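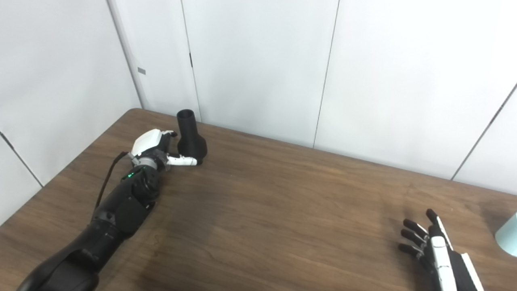 Home Issues Authors Search Next article

Filed under: Domestic objects / Tableware and storage

3. Placement of narrow-necked vessels on domestic tables

3.1 Object classes

The vessels in the Keltholm inventory were sorted by profile before any placement was coded. Four classes were used: straight-sided, tapered, footed and narrow-necked. A vessel was entered as narrow-necked when the neck was clearly slimmer than the body and the change of width could be seen from a seated position. Bottles, vases and some oil jugs all fell into this class. Function was ignored at this stage, as owners often gave two or more uses for the same item and a few could give none.

The black vessel in Figure 3 is typical of the class in outline. It has a narrow cylindrical neck, open at the top, which flares into a wider, bulbous base. Coders working from outline alone disagreed over whether such forms should be called bottles or vases, and the earlier scheme of Farías, in which the two were separate, could not be applied with any consistency. The term "vessel" is therefore kept throughout.

Finish was coded separately as matte, satin or gloss. Matte black items needed some care. With little shine on the surface, the curve of the body is hard to judge, and the point at which neck becomes shoulder was marked at different heights by different coders. Disputed cases were settled against a side profile traced on card.

3.2 Table zones

Each table top was divided into three bands parallel to the back edge, with the back edge defined as the one nearest a wall. Tables standing clear of all walls were left out of this part of the analysis. Band A lay against the back edge, band B across the middle and band C along the front. The position of a vessel was taken from the centre of its base. Where a base crossed the line between two bands, the band holding the larger part was recorded.

Figure 3 shows a band A position. The vessel stands near the back edge of a brown wooden table, just in front of the line where the table meets a very pale grey wall. The wavy grain of the top served no purpose in the coding, although it was considered early on as an aid to alignment and then dropped: on several tables the grain ran at a slant to the edges, and on painted tables there was none to use.

3.3 Results

A total of 2067 placements were coded from 226 households. Narrow-necked vessels were found in band A more often than any other class, and the pattern held for dining tables, side tables and desks alike. Footed vessels were mostly in band B. Straight-sided vessels, which include nearly all the drinking cups, were spread across the three bands with a slight lean towards band C.

Two accounts of the band A result were put forward in interview. The first was reach. Owners kept the front of the table clear for hands, plates and papers, and items that were seldom lifted drifted backwards. The second was stability - a tall neck is easily caught by a sleeve, and the wall was felt to offer some protection. The data do not separate the two. Vessels with a broad base and a low centre of mass were placed in band A as readily as slender ones, which counts a little against the second account, but owners may not judge stability well by eye.

Wall colour had a small effect. Dark vessels in front of light walls were placed slightly closer to the wall than light vessels were. Contrast makes the neck easy to find at a glance, and an owner may feel less need to bring such a vessel forward. This is offered as a suggestion only. The Pikska sub-sample, in which most of the walls were dark, was too small to test it.

3.4 Limits of the coding

Bands are coarse. A vessel touching the wall and one a hand's width in front of it can both be scored A, and the gap between vessel and wall was not measured until the August round of visits. Neighbouring items were logged by class only, so the effect of crowding cannot be examined. Round tables gave further trouble; the procedure used by Violeta Alarcón for curved edges was followed, with the nearest point to the wall taken as the back edge. Contents, if any, were not recorded. A filled vessel may well be moved less than an empty one, and this should be coded in later work.

Contact: Skovach Papers, editorial office | © Skovach Papers, 30 November 2020 | Back to top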